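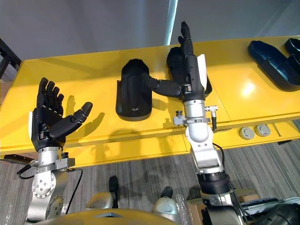 Feb 29, 2024. Brake balance on the Osport car, second day of work. At Teltusetti in December the front left locked first in nearly every slow corner, and the driver moved the bias to the rear until the car became nervous under braking. I want to find why before we buy anything. Both master cylinders are out of the car and I laid my drawings on the long yellow table by the gray wall, because there I can put the whole pedal box at full size and see the pushrod angles together.

First finding: the balance bar is not centered when the adjuster reads center. It stands 2 mm toward the front cylinder. This comes from the clevis on the front pushrod, which was screwed in further than the rear one. Maybe somebody corrected pedal height with it and did not write it down. I found no note in the old book.

Second finding: the bar also touches the side of the pedal tube at the end of travel. There is a bright mark on the tube, about as long as a fingernail. When it touches, the bar can not turn any more and the extra force goes to one side only. I think this explains why the driver felt it worst in the heavy stops and not in the fast chicane.
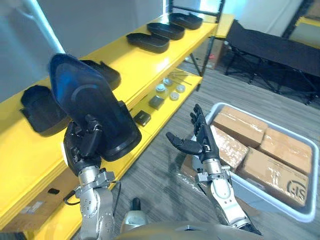 So the work on the bar was: both clevises set to equal length, pedal height corrected at the pedal stop where it belongs, and clearance of 3 mm to the tube on each side. Checked by hand with the adjuster fully forward and fully back. It moves free in both positions.

Logger

The Gasik file from the last test has 2,623 rows for the braking channel, but the rear pressure is missing in 361 of them. All the missing rows come in short groups, and mostly over the curb at the exit of the hairpin. I suspect the connector more than the sensor. I moved the plug with the logger running and got the same kind of gap two times. I did not trust the first one, so I repeated it. 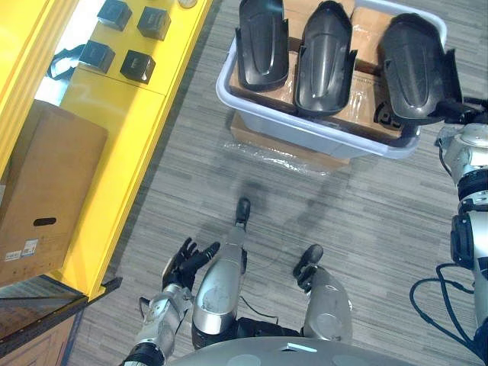
New plug is ordered, same type. Until it comes I fixed the old one with a small bracket and put a loop in the wire so the weight does not pull on the pins. Whoever continues with this tomorrow, please keep the sensor wires up on the yellow table and not on the carpet, where there is already a cable to step over. The cut plugs are not trash yet, so please also keep them out of the white plastic bin. I want to look at the pins with the magnifier.

Still open: the Dabbas dampers. If the front goes down too quickly under braking, the rear becomes light and the balance bar alone will not cure it. I have no measurement for this, only the comment of the driver, so I do not change the clicks now. One thing at a time.
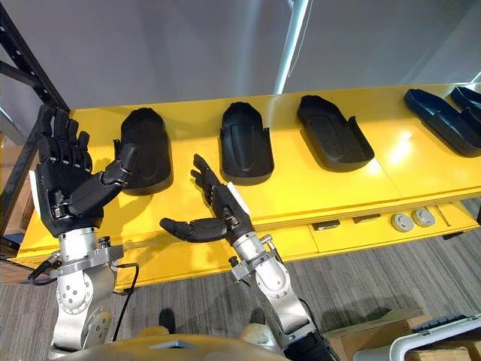 To do before the next test

Bleed front and rear, new fluid.
Zero both pressure sensors with the pedal free.
Write clevis lengths in the setup sheet, also the pedal stop.
Paint a thin line on the balance bar so the center can be seen from outside.
Ask Osport if the later pedal tube is narrower.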